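Moving the task planner out of the control loop

May 14, 2021

I spent most of this week on the planner and very little on the arms, so this post is mostly about code.

The job is clearing a tray. Dishes sit on a serving tray, a dish rack sits next to it, and the two arms have to get everything from one to the other. Until last week the part of Braneck that decides what to pick next lived inside the same process as the controller. It ran between control ticks. That was fine when the choice was "take the nearest thing," and it stopped being fine once I added checks for things lying on other things.

The new check builds a small graph. Every dish is a node, and there is an edge from A to B if A has to move before B can. A cup leaning on a bowl gives one edge. A bowl with chopsticks across it gives another. The planner then picks from whatever has nothing on top of it. The graph is tiny and costs almost nothing to solve. The expensive part is deciding whether two things are touching, which I do by comparing the depth points near the border of each mask. On a bad tray that took 604 milliseconds, and the controller sat there waiting for it. You could hear it in the joints.

So the planner is now its own process. It reads the latest masks, writes a short list of allowed picks, and puts a timestamp on it. The controller takes the list if it is fresh and holds position if it isn't. "Fresh" means under 800 milliseconds old. I tried a tighter limit first and the arms spent too much time holding.

Splitting them brought up a bug I should have expected. The planner would mark a cup as free, the controller would start toward it, and then the arm would cover part of the cup in the camera view. The next mask was smaller, the touch check gave a different answer, and the cup dropped off the list with the gripper right beside it. The arm backed out, the cup came back into view, and the whole thing started over. Pilar Rivadeneira watched the log with me and suggested locking the target once the gripper is close, and only letting go if the grasp fails. I had been writing something much more complicated with mask history. Her version is 2 lines plus a flag, and it's in.

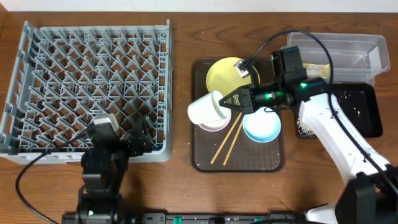
Cup on its side over the white bowl, gripper coming in from the right. The cup has to go first.

Cups on their sides are also where the grasp code is weakest. For an upright cup I close on the rim and don't care about rotation. On its side there is a real direction to get right, and the mask alone doesn't say which end is open. I fit a cylinder to the depth points and then look for the end with the hole. White on white makes that harder, and the fit sometimes settles on the bowl's rim. For now, if the fit error is too high, the planner moves that dish to the back of the list and tries another free one.

The placement side is still crude. The rack is stored as a fixed set of slots with hand-typed angles, measured once. If somebody bumps the rack, the slots are wrong until I measure again. I want to fit the rack outline at the start of every run, but the tines make the depth noisy and I haven't found a filter I like.

I also replayed 1,500 saved trays through the new planner with the arms off, checking only the pick order. The ones it still gets wrong are nearly all chopsticks. They are so thin in the depth data that the touch check misses them — the planner thinks a bowl is free when there's a chopstick end resting on it. I may give thin objects their own rule and treat any overlap in the color image as contact.

Next week is the rack fit, then cleaning up the message format so the log viewer can read it without my conversion script. The old planner stays in the repo behind a flag until August.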